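News > Company > Press Releases

Print this page | E-mail this page

Can a Machine Do the Chores Yet? Plullura Shares What It Has Learned From a Year of Teaching Robots to Tidy the Kitchen

4/25/23

Plullura, the household robotics company, today released the results of its first year of kitchen chore trials, and we are happy to say they are encouraging, a little humbling, and (we hope) useful to anybody who has ever looked at a sink full of dishes and wondered when the help was going to arrive.

The short answer is that it is on its way, but please don't throw out your dish towels just yet! In the trials, a single robot arm was given 12 everyday chores, from picking up a vegetable and putting it in a pan to wiping down a counter, and each chore was tried 500 times. On 4 of them the arm finished the job in 99 percent of its tries. Those were the simple ones, where a solid object had to be picked up and set down somewhere else. The other chores were harder going, and anything with a cloth or a lid in it was hardest of all.

"People ask me at every family dinner when they can have one, and I always tell them that moving a carrot is coming along beautifully and folding a dish towel still makes grown engineers sigh," said Marijke Vandenberghe, who leads the chores program at Plullura. "A kitchen is a busy place. Things get left where they don't belong, and the light changes all day long. We do it without thinking, and it has given me a lot of respect for my mother, who could cook for a crowd and have the counters clean before we sat down."

Much of the early practice is done with play kitchens and toy food, which are sturdy, easy to replace, and the right size for a small arm. A person guides the arm through a chore many times over, and the software, called Okside, learns from those turns and then has a go by itself. The practice then moves on to full-size kitchens, where the team found that a skill learned in one room doesn't always travel well to the next.

The company also spent part of the year with Nouri, a family-run maker of prepared meals, to see how the same skills would hold up on a shop floor. Packing trays turned out to be friendlier work for a machine than clearing up after supper, as the trays arrive in the same place each time and the day's menu is known ahead.

"I went in a doubter, and I'm still half a doubter," said Ashraf Radwan, operations manager at Nouri. "It was slow next to my crew, and they let it know! But it was steady, and on the dull jobs at the end of a shift I can see us being glad of it."

Plullura will begin a second round of trials in July, with more time given to cloths, lids and drawers, and would love to hear from readers about the chores they would most like to hand over. Letters and e-mails are all read by the team, and the long ones are very welcome.

Press contact: Irfan Tarigan, Plullura Press Office

Related items
Plullura and Nouri Begin Shop-Floor Trials
Okside Software: What's New
Hugo Fleury Joins Plullura as Head of Research 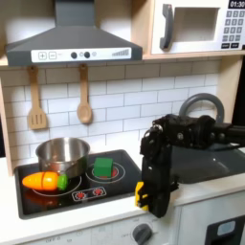
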